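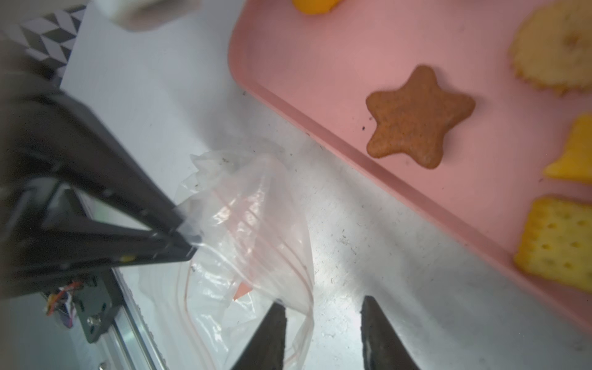

Setting up a snack-bagging task on the Eltada two-arm kit

Once both arms are calibrated, do try this one – it's a lovely first job and you only need a tray, some biscuits and a zip-top bag.

1. Let one arm pinch the bag near its opening, and set the grip speed to 7 while you're learning.

2. Bring the other arm in with its fingers well apart, and start with a biscuit that has clear space round it, such as the star.

3. Save square and round crackers for later, when you've got your eye in.

4. Record up to 100 runs before you train, and wipe the crumbs off the table now and then.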